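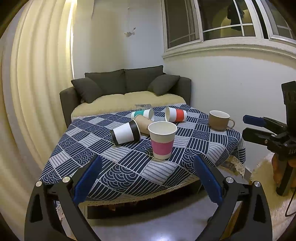
The coffee table, Thursday, about teatime.

I own one decent mug. It's the beige-brown one, and it has stayed on its feet, as befits a thing that cost me money at the Stougaard shop in Flokindale. The paper cups have less dignity. The pink one is upright and the rest have had a lie-down.

I bought the paper cups in a fit of hospitality. Urnon (the cash and carry, not the garden centre of the same name) would only sell me a box of 1,000, which seemed a bargain until I had to find a cupboard for it. They come with coloured bands, the theory being that each guest picks a colour and sticks to it. My guests can't remember which coat they came in. By the second pot the black band has gone over to someone who swears she was teal, and the person with the brown one is sulking for want of a band at all.

Then there's the tablecloth. Navy and white, squares of stripes and squares of little arcs, and a cream lace edge that I was against for 2 years and have now come round to. It was sold to me as hiding stains. It does, so well that I found a tea ring last month by smell.
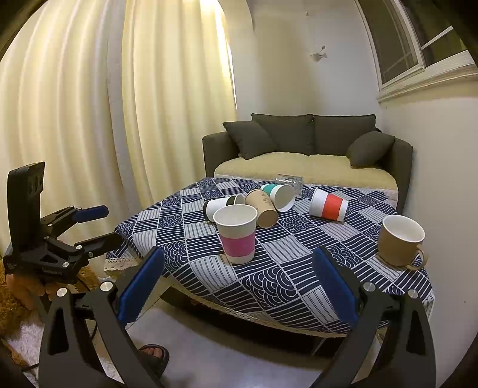

My sister thinks the answer is eight proper mugs and a shelf. She has a shelf. She also has a dishwasher and a sofa that isn't dark grey, so she doesn't spend Sunday picking cream fluff off the cushions with parcel tape. The throw sheds on everything. I've washed it at 60 in case that would calm it down and it came out larger.

Anyway, I looked up the Drirneo mugs she likes and they stack, which my one does not, having had nothing to stack on. They only do them in white or a green I'd call hospital. I've put four of the white in the basket and left them there to see if I still want them by the weekend. If you're coming round before then, you're orange, and please write it down.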